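**Local Government, Week 6: Who Pays for the Streetlights**

Read this before the seminar. Bring the Clarnley budget sheet, the real one, and not the summary leaflet with the smiling mayor on it.

## 1. Where we left off

Last week was about *powers*: which level of government is allowed to do what. This week is about money, and you will find that the two don't match nearly as often as the law says they do. A town can be handed full responsibility for school roofs on paper and then receive enough cash for a tarp.

The term to know is **unfunded mandate**: a duty passed down without the money to carry it out. National ministers are very fond of them. They get to announce the reform, and somebody else gets to answer the phone.

## 2. Three kinds of local income

**Own revenue.** Property tax, fees, parking, dog licenses. The council sets the rate, or at least sets it within limits somebody else chose. Politically painful, so rates tend to stay where they were when your parents bought the house.

**Shared taxes.** Collected by the center, with a slice sent back. The council has no say over the rate and often none over the slice. Textbooks disagree on whether this counts as "own" income. For the exam, it doesn't.

**Grants.** Either *general* (spend it as you like) or *earmarked* (spend it on the thing we named, by the date we named, and send us the form). If most of a town's income is earmarked, ask yourselves what the elected council is deciding at its meetings.

## 3. Case: Vevoditz and Clarnley

Two municipalities in the same region, under the same law.

| | Vevoditz | Clarnley |
|---|---|---|
| Households paying property tax | 1,121 | 2,217 |
| Council staff handling tax | 2 | 2 |
| Main grant type | earmarked | general |

Things to notice:

- Clarnley has nearly twice the paying households and the same number of people sending out the bills. Draw your own conclusions about the mood in that office.
- Vevoditz took over road maintenance in the last round of transfers. The matching grant came through in April, after the potholes.
- Both councils pass their budgets unanimously. This is usually a sign that there isn't much in them to fight over.

Hajji, upriver, is the odd one out. It refused the transfer of road duties altogether, which the law lets a municipality do if it can show it lacks "administrative capacity." Its letter claiming so was extremely well drafted.

## 4. Equalization

Rich towns can raise a lot from a low rate. Poor towns can raise a little from a high one. Equalization moves money between them, and there are two main designs:

1. **Vertical:** the center tops up the poor towns from national funds. Popular with everyone except the finance ministry.
2. **Horizontal:** rich towns pay into a pot for poor towns. Popular with poor towns.

Most formulas weigh population, area, and some measure of need. Watch the last one closely. In the Grendora formula, "need" includes a flat bonus for any municipality with fewer than 200 school pupils. Several municipalities have since shown a strong interest in splitting up.

A good formula is hard to game and easy to explain. In practice you get to choose one, and many countries have managed to choose neither.

## 5. Autonomy on paper and otherwise

Common tests, in no strict order:

- Can the council change a tax rate without asking?
- Can it borrow? For what, and who signs?
- Can it hire and fire its own staff?
- Can it go to court when the center steps on its powers? Has any council ever done so and won?

The last question has two parts for a reason. A right that has never been used tells you something about either the excellent behavior of the ministry or the legal budget of the towns. 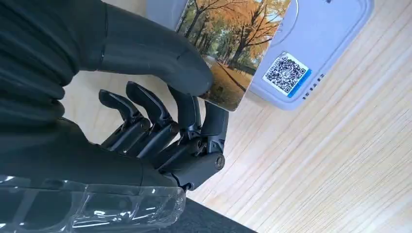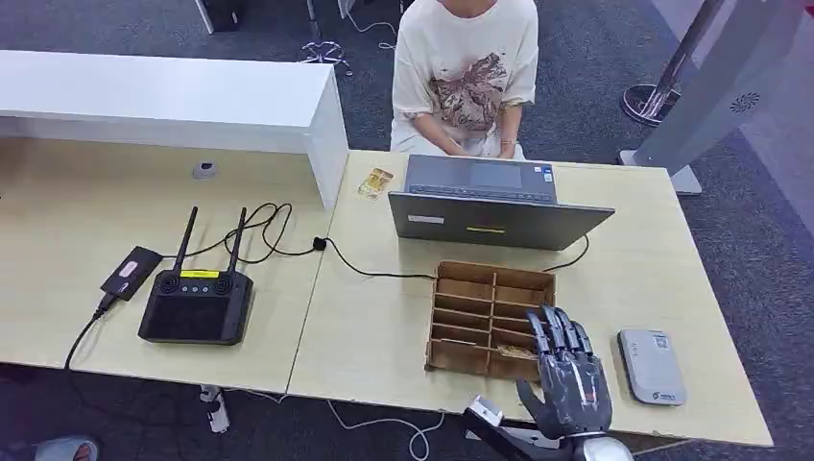 For the seminar, each group takes one municipality and works out what share of its budget the council could cut or raise tomorrow without permission. Do the arithmetic in a spreadsheet and keep the formulas visible, so we can see where it went wrong. One open laptop on the desk, like the gray one in the second photo, is enough for a group; the others should be arguing. Group allocations are on the course page. If you get Hajji, start early, as its accounts are published as scans and at least two pages are upside down.

## Reading

- Course reader, chapter 7 (skip the appendix on bond ratings)
- Clarnley budget, revenue pages only
- Grendora equalization rules, sections 3 and 4. Section 5 repeats section 3 with different numbers, and the dispute over which one applies is next week's topic.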